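4.2 Licensed home textiles and the role of the club shop
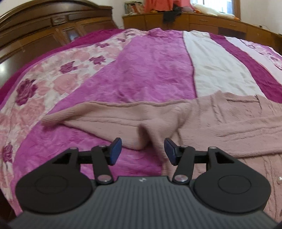 The second group of agreements in our sample concerns home textiles, such as bedding, blankets and towels, which are sold under the name of a sports club. Compared with shirts and caps, these goods have received little attention in the literature on sports licensing. The reason may be that their share of sales is small in most clubs. In our data, however, the contracts for home textiles are longer than the contracts for clothing, and they are renewed more often.

We collected 292 product listings from the online shops of 7 regional clubs during December, and compared them with the listings of the general retailer Bistero, which holds the licence for 2 of these clubs. The collection was closed on January 18, 2019. Listings which appeared in both places were matched by hand. When the product title was different but the supplier code was the same, we treated the two listings as one product.

The comparison shows a clear difference in the way the goods are presented. In the club shops, a blanket is placed next to the scarves and is described as an article for supporters. At Bistero the same blanket is found under bedroom goods, and the name of the club comes only at the end of the title. The buyer who looks for a present will meet the product in the first shop, while the buyer who looks for a blanket will meet it in the second. We did not have access to sales numbers, and therefore we cannot say which of the two ways sells better.

Prices were also not equal. The club of Stavutham asked a higher price than Bistero for most of the matched products, but it gave members a discount of 30 per cent, after which the club price was the lower one. Miditz, the manufacturer for both shops, confirmed that it does not recommend a retail price. This agrees with the finding of Iwasaki (see Section 2) that small licensors prefer to leave the price open and to receive a fixed fee for each season.

One limit of this part of the study should be mentioned. Fu, the third supplier in the sample, changed its supplier codes during the collection period, and for this reason some of its products could not be matched. They are included in Table 3 but not in the price comparison.

Figure 4. Home textiles on a bed: pink knitted fabric over a patchwork quilt.

The authors thank Desmond Iwasaki for his comments on an earlier version of this section.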